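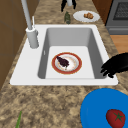 A plate left in the sink, with some food still on it.

Cooking for one: an interview with Zofia Brzozowska

Zofia Brzozowska has been teaching people to cook for themselves for 13 years, and she still starts every course with eggs. Her classes in Clollness are for people who live alone. Some are widowed, some divorced, a few are students, and one man last year was a retired ship's engineer who had never bought his own onions.

"They all say the same thing in the first week," she says. "They say it isn't worth it for one person. I don't argue. I give them a pan and two eggs and we get on with it."

She grew up above her grandmother's bakery, Pawłowska, where meals were made for eight or nine people at a time and eaten in shifts. When she moved to Clollness at 26 she rented a single room with a shared kitchen and found that she only knew how to make food in large amounts. She remembers a pot of barley soup that lasted her from one weekend well into the next.

"I was a good cook and I ate very badly," she says. "I made too much, I got sick of it, and then I lived on toast until I felt guilty and made too much again. A lot of people in my classes do that for years."

Her answer is mostly about shopping. She asks everyone to write down what they throw away for a fortnight, and she doesn't look at the lists unless they want her to. Bread and salad leaves come up most. After that it is cream, herbs and half tins of things. She tells people to buy carrots loose, to freeze sliced bread on the day they buy it, and to stop buying salad in bags.

"A cabbage will wait for you," she says. "A bag of rocket won't."

She is less strict about recipes than I expected. Most recipes are written for four, and people assume they can divide everything by four and carry on. Some of that works. A stew divided by four dries out, she says, unless you use a smaller pan and put in more liquid than the sums tell you. Baking is worse, and she tells beginners to leave it alone or make the full cake and give most of it away.

The classes run for six weeks, in a school kitchen that is free in the evenings. There is a small charge, which pays for the ingredients. Over the years 318 people have finished the course. She has a card for each of them in a tin, with the dish they cooked in the last week written on the back. Omelette is the most common. She takes out one that says liver and onions and another that only says "rice, at last".

Nisha Dhillon took the course three years ago, after her mother died, and now helps to run it. She joins us halfway through the conversation with a bag of lemons for the evening's class.

"I had looked after Mum for a long time, so I cooked every day, proper meals," she says. "Then I stopped completely. I'd have cereal at ten at night. I didn't think of it as a problem to do with food."

What helped her was having a set time to eat. She chose half past six, as that was when the two of them had always eaten. She also started laying a place for herself – a mat, a fork, a glass of water – and says she felt silly doing it for the first month.

Brzozowska doesn't ask people to lay the table. She has mixed feelings about advice of that kind. "For Nisha it was right," she says. "For somebody else it is one more thing they have failed to do. I eat standing up sometimes. I read the paper on the worktop. The food is still hot and I still made it."

I ask about the washing up, which is the reason I usually give for not cooking. She laughs and says it is everyone's reason. She suggests one pan, one knife and one board on a weekday, and she chooses the dishes in the course with that in mind. She is against soaking things overnight. Dhillon is in favour of it, and the two of them disagree about this for several minutes.

There have been offers to make the course bigger. A publisher asked for a book, and she wrote 247 pages before deciding that it was dull. A friend in Flollon, Beat Rüegg, has borrowed the plan of the six weeks and teaches it there with more cheese. She would like to see someone do a version for people who work nights, who in her experience eat worse than anyone.

"They come home at seven in the morning and every recipe is talking about supper," she says. "I haven't worked out what to tell them yet. Soup, probably."

The next course starts in June, and five of the places have already gone. The first class will be eggs again: boiled, then scrambled, then an omelette if there is time. Brzozowska says people often arrive hoping for something grander and she lets them be disappointed.

Before I leave she asks what I am having that night. I say I hadn't thought about it. She gives me two of Dhillon's lemons and the end of a cabbage, and tells me to buy a tin of beans on the way to the station.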